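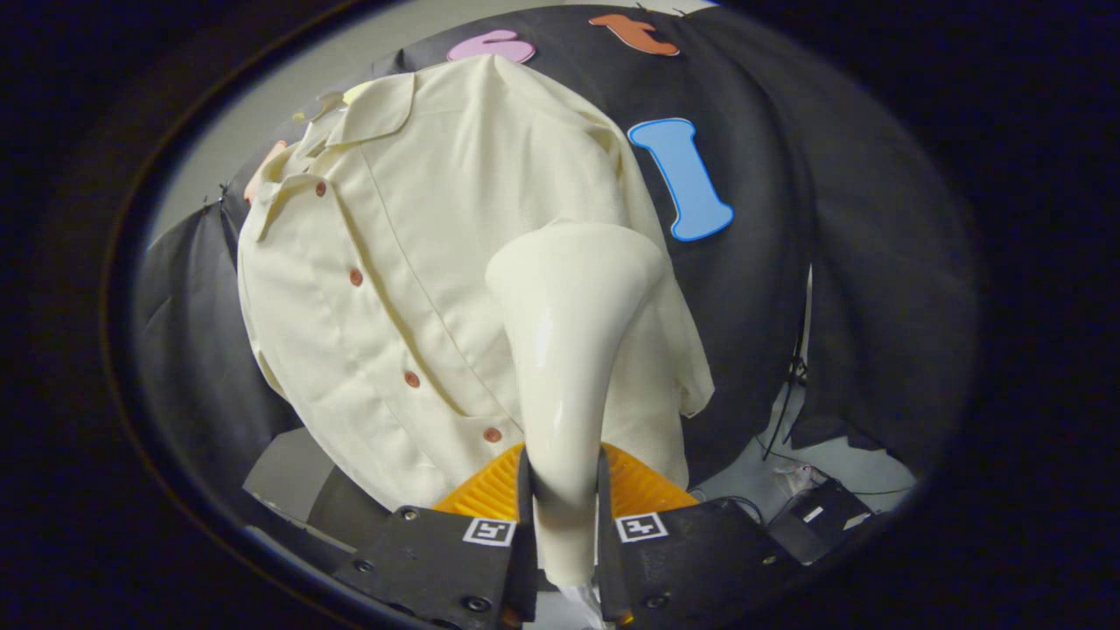

Cream shirt, four buttons down the front, laid over a black-covered form.

4 min read

1/ A thread on buttons, plackets and why small shirts get ironed badly. I do garment repair and finishing out of one room and most of what comes through is children's clothes and old work shirts. The cream one is my reference for the rest of this.

2/ Start with the surface. A flat board is fine for a sleeve. It is poor for a shirt front, where the placket is thicker than the cloth on either side. Press it flat and the iron rides on the buttons and skips the strip between them. A rounded form lets the cloth fall away on both sides.

3/ The black cover is deliberate. Pale cloth on a pale board hides everything. On black you see a thin patch or a pulled thread at once, and the placket edge reads as a line. The cost is lint. I go over the cover with a damp sponge before anything cream touches it.

4/ Diagonal wrinkles are the ones to look at. Horizontal creases at the waist are from folding, and steam takes them out. Soft diagonals across the front can mean the shirt was twisted when it was spun. They can also mean the placket has shrunk and the body hasn't. Lay it out before you iron and look first.

5/ Test for shrinkage: measure the placket edge from collar seam to hem, then measure the same distance two inches into the body. A difference of 1/8 inch can be steamed and eased. At 1/4 inch I take the bottom of the placket off and reset it.

12 comments · 74 shares

6/ Buttons. Reddish-brown on cream is a nice combination and an irritating one to match. Brown buttons go red or yellow depending on the bulb. Match in daylight, next to the cloth, with the spare lying on the shirt and the card put away.

7/ I buy from two places. Bomach sells loose by weight, sorted by size and only vaguely by color. Vrabec sells carded sets at a higher price, and the color holds from card to card. For one missing button I go through the Bomach tin. For a full set, Vrabec.

8/ My button log starts in March and stands at 217 replaced. Of those, 100 were the top button or the one directly under it. That is where people pull. The bottom button is next, mostly on shirts that get tucked in and yanked out.

9/ Thread: polyester, doubled, waxed if you can be bothered. Four passes through each pair of holes, then a shank. The shank should be as tall as the placket is thick. Too short and the cloth puckers around the button when closed. Too long and it droops.

10/ To set the height, lay a toothpick across the top of the button, sew over it, pull it out, lift the button and wrap the slack three times. On very light cloth use a pin instead of a toothpick.

11/ Spacing. Mark from the buttonholes, never from the old thread stubs. Close the front edge to edge, put a pin straight through the outer end of each buttonhole, and sew at the pin. Old stubs drift with every repair.

12/ Collars. A pointed collar that has been turned up and crumpled needs doing on its own before the rest. Underside first, iron moving from each point toward the center. Then the top side, same direction. Work outward and you push a small bubble into the point, and it stays there.

13/ Order of work after that: collar stand, cuffs, sleeves, back, fronts. Button side before buttonhole side. Nose of the iron between the buttons, never over them. Some plastic buttons mark at cotton heat and I would rather not find out which ones.

8 comments · 31 shares

14/ Foam letters, since the pink one and the blue I are right there with it. They are useful with a shirt this shape. A flat piece of foam slid under the placket lets the buttons sink a little, so you can finger-press the strip between them from the wrong side.

15/ Foam and a hot iron do not go together. Cold work only. Clear every letter off the cover before you switch on, including any that have worked their way under the cloth. Run a flat hand over the whole shirt to check. Melted foam does not come out of cotton. I have tried solvent, ice and brown paper.

16/ Folding a small shirt. Button the top and one in the middle, leave the others open. Face down, sides in, sleeves straight down the back, then fold once from the hem. Fully buttoned shirts take a set crease around each button after a week in a pile.

17/ Storage for spares: one envelope per shirt, one button and a foot of matching thread inside, garment noted on the front. I used to keep a single jar. When I tipped it out it held 983 buttons and I could place more than 40 of them, which is a bad rate.

18/ The envelopes are the small glassine ones from Sarnine. Any kind will do as long as you can see through it. Write on the envelope before you put the button in - the pen skips over the bump.

19/ Asked already in the replies: yes, same method for flannel, but make the shank a little longer. No, I don't use glue on the knots. Sleeve plackets are a separate thread and I have half of it written.

2022-05-07

26 comments · 58 shares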